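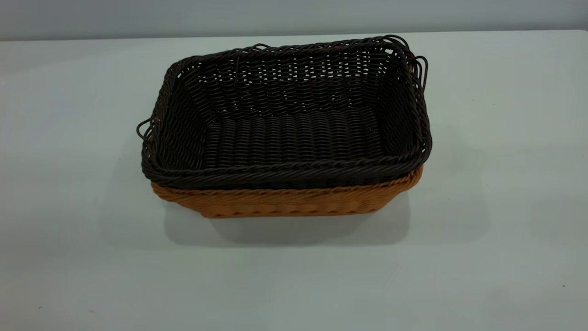 *Nested baskets on the bench, dark brown inside tan. The dark one has a synthetic-looking weave.*

# Basket handling cell: planning gallery

Cilwood packs dry goods and gift lines into rectangular woven baskets. The baskets arrive nested, and at present they are parted by hand at the head of each packing line. This page goes with the equipment request for an automated denesting cell at the Zostbridge site. It is meant for those who have to approve the money or find the floor space, and for suppliers who have asked what the product looks like before quoting.

The lead picture is repeated by link in the supplier pack. The notes below are grouped by the part of the specification they affect.

## Product notes

**Nesting depth.** The dark basket sits high in the tan one, with a band of the lower basket showing along the front and the right end. Quotes should state the smallest exposed band the tooling can work with. A tool that needs a clear grip on the lower basket wall will have less to hold where the nest is deeper.

**Rim.** The upper rim is a thick twisted or braided band running round all four sides. It is uneven, and a few strands stand up or loop along the back edge. Rim height should not be used as the only pick reference.

**Handles.** Loops of dark strand at the right end rise above the rim and curl outward. The loop at the left end is shorter and starts just below the rim. Any tool path planned on a plain rectangle will need extra clearance at both ends – more at the right in this orientation.

**Floor panel.** The inside floor of the dark basket is flat but ribbed, with parallel woven rows. Suppliers proposing suction on the floor panel must show a trial result on this type of surface. Small gaps between strands are visible in the back wall, and leakage should be assumed until measured.

**Taper.** The sides slope in towards the base, so the footprint is narrower than the opening. Conveyor guides are to be set from the rim size, with base width checked separately for stability.

**Colour.** Dark brown reads as nearly black in the shaded parts. The left inner wall is noticeably darker than the back one. Vision quotes must include lighting, and must not list it as an option.

## Quantities used for sizing

| Item | Value |
|---|---|
| Baskets per hour, normal running | 161 |
| Baskets per hour, peak (November) | 301 |
| Trial lot issued to each supplier | 100 |
| Payback limit, months | 18 |

The peak figure applies for a short season only. Sizing the cell for the peak adds a second tool head, and neither supplier could offer this without a larger guard area. The present plan is to buy for normal running and keep one manual station for the season. The manual station is already paid for and stays where it is.

## Quotes received

**Flerus – single arm, finger tooling.** Lower purchase price. Fingers enter from the long sides and spread under the rim. Handles are avoided by keeping the tool to the middle of the basket. Change parts are needed for each basket size and are priced separately, so the line in the budget must show the full set.

**Ugwu – single arm, mixed tooling.** Higher purchase price, with a clamp for the lower basket and a lifting frame for the upper. Change parts are included. The control cabinet is larger and will not fit in the bay by the north door without moving the strapping machine.

Neither quote covers compressed air. The existing line is near its limit and the site allowance for a branch and regulator has been added to both.

## Budget lines still open

- Guarding: both suppliers priced mesh panels. Site rules call for solid panels on the walkway side.
- Spares: one full set of fingers or clamp pads, held on site.
- Training: two shifts, not one as quoted.
- Software support after the first year: Ugwu has priced it, Flerus has not.
- Removal of the old bench and making good the floor.

## Trial conditions

Trials are to be run on nested pairs in mixed colours, with dark over tan and tan over dark. Baskets are to be presented as supplied, with loose strands left untrimmed. A pick counts as good when the upper basket leaves alone, the lower basket stays within the guides, and no strand is pulled free of the rim. Two baskets lifted together count as a failed pick even if the operator parts them afterwards.

Suppliers should return the full lot, including any damaged pieces, with the pick log. Revised prices are to use the same headings as the budget lines above, so that the two can be set side by side.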